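Notley council member says bag limit rule should wait until the fall

9 February 2021
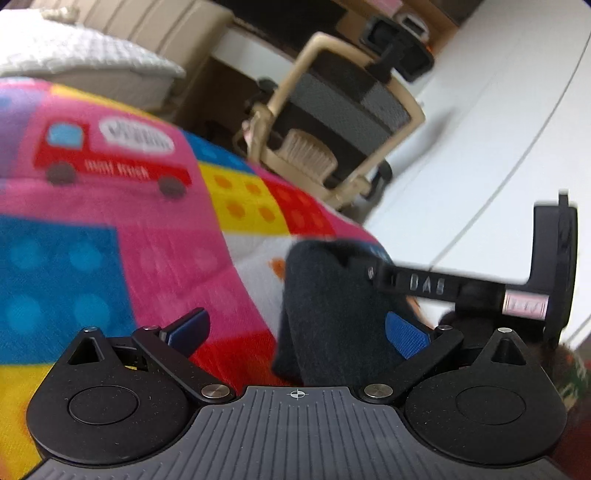

The council member who represents the north side of Notley says she will vote against the public comment rule when it comes back for a second reading, even though she helped write the first draft of it.

"I thought we were writing a rule about meeting length," she said in a phone interview. "Then I read what came out of the legal review, and it covers signs, bags, handouts and where people can stand."

The measure would limit each speaker to two minutes, down from three, and would bar bags larger than a small purse from the council chamber. It would also require anyone handing out printed material to register with the clerk a day ahead. It passed first reading by a single vote.

She said the bag limit bothers her most. Many of the people who come to evening meetings come straight from work or from class at Gebremichael College, and there are no lockers in the building.

"You're telling a student with a backpack to leave it in the hallway or go home," she said. "Most of them will go home."

Supporters of the rule have pointed to a meeting last May on the Grameo rezoning, which ran past midnight and ended with the chamber being cleared. The council member was there and said she doesn't dispute that it went badly. The room is rated for 600 people and the line went down the stairs and out to the parking lot.

"Bags had no part in it," she said. "We put the biggest vote of the year on the same night as the budget, and we didn't open the overflow room until people were already shouting."

She would like to see large zoning cases given their own meeting date. She also wants remote comment, which the city began last spring, kept in place after in-person meetings return. The current setup runs on a temporary contract with Zidura and costs the city $800 a month. A permanent one would need a vote.

Asked whether the city can afford it, she said the clerk's office spent more than that on overtime after the rezoning meeting alone.

The city received 3000 written comments on the Grameo case, most of them by email. Under the new rule, written comments would be summarized by staff and would no longer be attached in full to the agenda packet. She said she missed that section on her first reading.

"I want the letters," she said. "I don't read every one to the end, I'll admit that, but I want them in the packet with the name and the street on them."

She plans to offer an amendment that would strike the bag and handout sections and leave the time limit alone. If it fails, she will ask to postpone the whole measure until the fall. She said she has one other vote for the amendment so far and needs two more -- a third member has told her he is thinking about it.

The second reading is on the agenda for the next regular meeting. Sign-up for remote comment closes at noon that day.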